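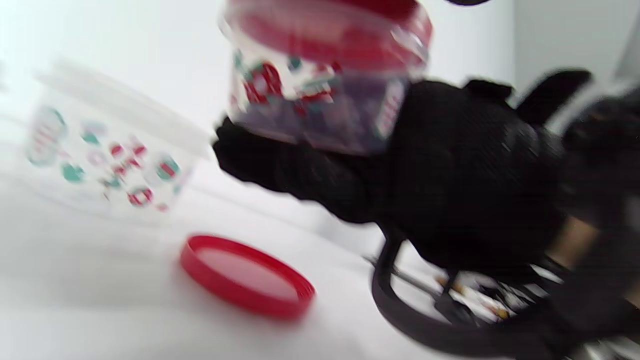

Re: [pantry-list] moths in the flour, again

Sayaka, I would stop blaming the store. I had pantry moths for most of a year and kept throwing out flour, and they kept coming back, and it was the birdseed in the hall closet the whole time. After that I moved every dry thing in the house out of its paper bag. Clear plastic with a screw-on lid, like the red-lidded one held up there, is what I use for the small stuff. You want to be able to see the sides without opening it. Webbing shows up in the top corners first, before you ever see a moth.

On Sayaka Kawaguchi's message from January:

> Hi all,
>
> Third time since fall. Small brown moths in the kitchen in the evening, and this morning I found webbing in a bag of whole wheat that I opened two weeks ago. I wiped down the shelves with vinegar last time and threw out everything that was open. I bought the new bag from the bulk place on Sutherland.
>
> Two questions. Is the bulk flour the problem, and should I go back to sealed bags? And does freezing really work, or does it only slow them down? I have a small freezer and can't fit much more than one bag in it.
>
> Also, has anyone used the Dukitz traps? They are cheap but I don't want something sticky near the food.
>
> Sayaka

Taking these in order.

> Is the bulk flour the problem

It might be, but sealed bags are not much better. The eggs can already be in there, and the larvae can chew through paper and thin plastic. I still buy bulk. I would look hard at what you did not throw out last time. In my house that was the birdseed, a box of dried chilies, and a bag of dog biscuits that had been open since summer. Check tea, nuts, chocolate and any dried flowers too. Take the shelf liner up. They like to pupate in the peg holes and along the top edge of the wall, so get a chair and look at the ceiling.

Vinegar is fine for cleaning but I don't think it does anything to eggs. I vacuumed the holes and seams with the crevice tool and took the bag outside right away.

> does freezing really work

It does if you leave it long enough. I give flour a full week. A small freezer is no trouble if you do one bag at a time and don't put it on the shelf until it has had its turn. Let it come back to room temperature before you open the bag, or you get damp on the flour and it clumps.

> has anyone used the Dukitz traps

Yes. They only catch males, so they tell you whether you still have moths and they won't clear them out. I put one in the kitchen, well away from the counter, and one in the hall. The hall one filled up faster and that was how I found the birdseed. Write the date on the back when you hang it. I caught 14 the first month, then two, then none.

For the larger things I bought square Skolix bins. The lids have a gasket, but it comes loose in the dishwasher, so wash those by hand. If you reuse old jars, check that the lid turns all the way down. A larva can get up the threads of a loose one.

Does anyone know if whole wheat goes stale faster after freezing? Mine has tasted a little flat lately and I can't tell if it is that or just an old bag.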